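Print this page | E-mail this page

Filed under: Home Care > Wood Furniture

Removing Water Rings from a Finished Surface

1. Clear the surface and wipe it with a dry cotton cloth.

2. Lay a clean, folded towel over the ring. Set an iron to low, with no steam, and press for 16 seconds. Lift and check.

3. Repeat until the ring fades, then let the wood rest for 60 minutes before applying wax.
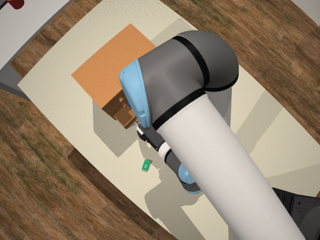
Reader Comments

Radomir Kolev: Does this work on shellac? My table has an older finish.

enberg29: Test a hidden spot first. Shellac softens easily.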